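Zedard Shared Workshop – Equipment Support Log
Subject: Two-arm bench, right gripper releases packages during lift
Opened by: Kieran Mac an tSaoi
Assigned to: Úna Hanrahan
Status: Monitoring
Date opened: June 30, 2018

Reported problem

The member reports that the right arm of the two-arm bench closes on a package, begins the lift and then opens by itself before reaching the basket. The left arm completes the same motion when the task is mirrored. No error is shown on the controller. The member had restarted the controller before opening this ticket and saw no change.

Work area at the time of the report

The bench was set up for the sorting task used by the Flollari build group. Items are placed on the wooden tabletop between the arms, and the basket stands on the left. The task calls for small household goods and packaged food in mixed wrappings, among them foil, film and printed carton. 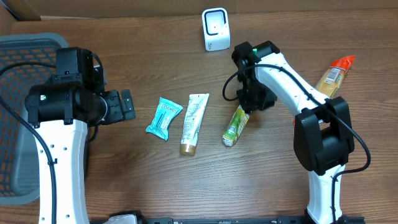

The member was asked to leave the bench as it stood and to send the controller log. The log covers the last 30 lift attempts. It records a release command on the right side shortly after the wrist begins to turn. The release is therefore being issued by the software, and a worn finger or a weak motor was set aside as a first cause.

Entry 1 – Úna Hanrahan

Checked the grip threshold in the settings file. The right gripper was set to 2,000 in controller units, the same as the left. Exchanged the left and right settings and repeated the task. The fault stayed on the right side. Settings restored.

Entry 2 – Úna Hanrahan

Inspected the cable on the right arm with power removed. The cable tie nearest the elbow had been pulled tight, leaving too little slack for the wrist to turn through its full range. When the wrist was turned by hand, the Wiegand connector at the gripper end moved in its housing. Cut the tie, refitted it with a longer loop and seated the connector again.

Entry 3 – Tadhg Ó Néill

Reviewed the log at the request of Ms. Hanrahan. The position reading from the right gripper drops to zero for a very short time just before each release. The Zestell control script treats a zero reading as an empty gripper and sends the open command. This agrees with the loose connector. The script has been changed so that 3 zero readings in a row are needed before the gripper opens. The earlier version is kept in the shared folder.

Members running their own copy of the script should make the same change. The value is in the gripper section, under the heading for grip loss. It should not be raised further without asking – a high value delays the response when an item has in fact been dropped.

Entry 4 – Kieran Mac an tSaoi

Resumed the sorting task at low speed with the new cable loop and the revised script. Film packages were included in the run, as these had been released most often under the old settings.

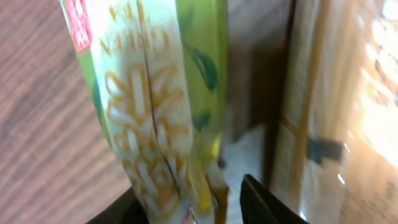
Does the change to the script make the cable repair unnecessary?

The cable repair is still required. The script only ignores very short losses of signal, and a connector that continues to move will in time lose contact for longer than the script allows.

Entry 5 – Úna Hanrahan

The ticket is moved to Monitoring. A replacement connector has been requested from Dwayne Blackwood, who holds the parts list for this bench. Until it is fitted, members are asked to observe the following:

Keep the right arm at low speed.
Check the connector by hand, with power removed, before each session.
Do not tighten the cable loop at the elbow.
Record any unexpected release in this ticket with the time and the item being lifted.

Requests to use the bench at full speed should be sent to Diarmuid Costello.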